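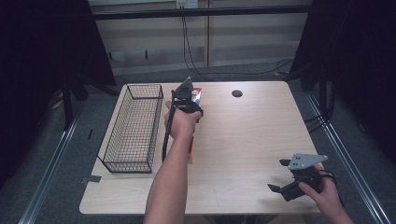

Meter readings and the new billing period at Okcombe

The billing period for the 64 units at Okcombe changes in May. Until now, water and heat have been billed from two separate readings taken up to three weeks apart, and the estimates used to bridge the gap have been the source of most queries sent to the accounts desk. From the next period both supplies will be read on the same day and will appear on a single statement.

Water meters in the Sutcliffe block are read at the riser cupboard on each landing. Tenants do not need to be present. In the Grirkberg block the meters are inside the units, behind the panel to the left of the sink, and access is needed. Cards giving a morning or afternoon slot will be put through doors beforehand. If the slot does not suit, take the reading yourself and send it to the office by 5 pm on the day.

To take a water reading, write down the black digits only. The red digits show parts of a cubic metre and are ignored for billing. Leading zeros should be included. Do not round up.

Heat meters have a small display that is blank when not in use. Press the button once and wait for the first figure, which is the running total in kilowatt hours. Further presses step through the flow temperature, return temperature, flow rate and error code. Only the first figure is needed, unless the error code is anything other than zero, in which case send that as well. The display switches itself off after a short time and no harm is done by pressing the button again.

Where no reading is received, the statement will use an estimate based on the same period last year. The estimate is marked with an E beside the figure and is corrected on the next statement. Units that have changed hands during the year have no usable history and will be estimated at the block average, which for heat in the last winter period was some 108 kWh a week. This is likely to be too high for a one-room unit, so a proper reading is worth sending.

The standing charge is unchanged. It is still split equally between units and is shown on its own line, above the usage figures. The charge for the Drenero pump set, which was previously included in the service charge, now appears under heat. The total is the same; only the heading has moved.

Payments by standing order will need a new reference. The old one was made up of the block letter and unit number. The new one adds a 5 at the front for combined accounts. Payments sent under the old reference will still be matched by hand until the end of the first period, but may take longer to show on the account.

Queries about an estimated figure should give the unit number, the reading and the time it was taken. A photograph of the meter face is accepted if all the digits can be read.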